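Two-Arm Bench Build: Gallery

Page 2 of the build pages. Parts list and wiring notes are on page 1.

I started this build at the Kiltow shared workshop in September and it has taken up the back corner ever since. The idea was to get two arms with full hands working over the same board, picking up small parts and putting them where they belong. The arms came to me as a kit of used parts from Trevaskis, with no manual. The control software is my own and is called Vokik. It is 1,954 lines at the moment and a good part of that is code for stopping.

The members gave me the corner on the condition that I keep the noise down before noon and put dark cloth around the table. The cloth was my preference too. With the workshop windows behind it, the head camera changed its mind about every edge on the board each time the sun moved. 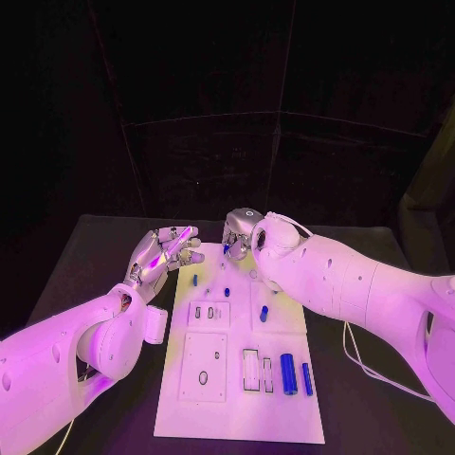
Right hand with a small blue peg over the top of the board, left hand open.

The board is the part I get the most mail about. It is a flat white sheet with outlines for the parts, and the parts are mostly pegs and cylinders. I drew the first version by hand and the lines were too thin to be any use to the camera. Tegan Paewai redrew it for me on a Monday evening and made the outlines darker. I have kept her version. The file is on page 1 with the other drawings, and you are welcome to print it and change it.

Blue for the parts was also her choice. My first set was gray, and in the test footage it was hard to tell a gray peg from its own shadow. If you do the same, buy more filament than you think you need. Small pegs roll under things.

The fingers took longer than the rest of the machine put together. Each hand closes well around something thick. A short peg is a different job, and the setting that holds one will not hold the other. I now keep a separate grip file for every part, and Vokik loads the file before the arm leaves its rest position. It adds a pause to each move. I can live with the pause.

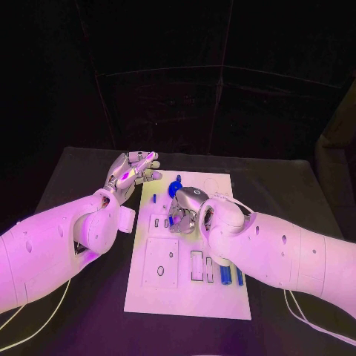
Cable routing is still the job I like least. My first try had the cables tied tight along the forearm, and when the wrist turned all the way it pulled a connector out. Now they have slack at the wrist and are tied only at the elbow. The extra loop catches on things now and then, so I check it before every run. Grunwood sells a flexible sleeve in the right size and I have one on order for each arm.

I log every attempt to pick up a part and set it down again. There are 451 in the log so far. The first 200 were done with one arm only, with the other switched off at the wall, and I would suggest anyone building a pair do it the same way. Most of the failures in the log are bad grips. The next most common is me starting a run with the wrong grip file loaded, and Vokik now refuses to move if the names don't match.

Still to do:

Fit the sleeves when they arrive.
Replace the left elbow bearing, which has some play in it.
Write a routine for handing a part from one hand to the other.
Clean up the log format so other people can read it.

The source for Vokik and the grip files are linked from page 1. If you are a Kiltow member and want to see the arms run, I am at the bench most evenings after seven. Please ask before leaning on the table, as the camera has to be set up again if it moves.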